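Filed under: Get Involved / Standards & Safety
23 shares

Wanted: people who can read a rule and tell us where it is daft

Fidance is looking for participants to help test a draft code of practice for tabletop robots, the kind that pick up small things and put them down again, ideally in that order. The draft is called Cutix. It was written over one long winter by people who know a great deal about robots and had possibly not been outdoors much. We would now like it read by everybody else.

You do not need an engineering background. If you have ever worked from a safety poster, ignored one, or been told off for moving one, you are qualified. We would particularly like to hear from kitchen staff, teaching assistants, warehouse workers and anyone who writes instructions for a living.

Sessions take place at our Jeltberg site and last roughly 3 hours, with a break. You will sit with a copy of the draft, watch an arm at work among the toy crockery, and mark up every rule that is unclear, unworkable or plainly written to please somebody's manager. The sections under review cover table layout, gripping, stopping, and who is allowed to say "carry on" after a stop.

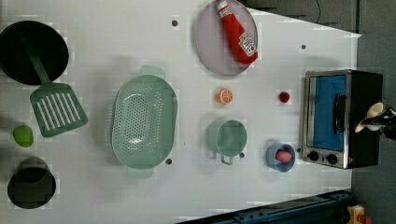
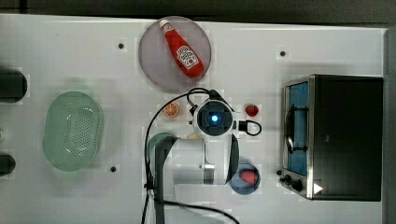
The ketchup stays on its plate in both views of the table.
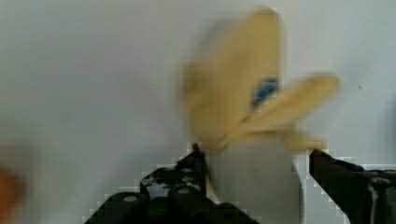
Do I have to operate the robot myself?

Trained operators run the arm at all times, and participants stay behind the marked line with their pencils.

What we ask of you

— Read the draft beforehand. It is 23 pages, four of which are definitions. You may skim the definitions; we did.
— Come to one session in March. Mornings start at 9.30.
— Write in plain words. "I don't know what this means" is a perfectly good comment and has already improved Section 4 beyond recognition.
— Tell us if you work for a company that makes or sells robot arms. We won't turn you away, but we will seat you with someone who doesn't.

What you get

A fee for your time, your travel paid at standard fare, and lunch. Your name goes in the published code if you want it there. Some reviewers of the previous draft asked for theirs to be taken out, and we have tried to learn from that.

The work is led by Yi-an Cha, who drafted the gripping rules and is braced for your remarks. Gervásio Portela looks after bookings, access needs and the lunch. The Holanda room is step-free, and a hearing loop can be set up if you mention it when you apply.

To apply, send us a short paragraph about a rule you have had to follow at work and how you would have worded it. No CVs, please. We have nowhere to put them.

4 comments

We use cookies to remember your preferences. Accept all / Manage settings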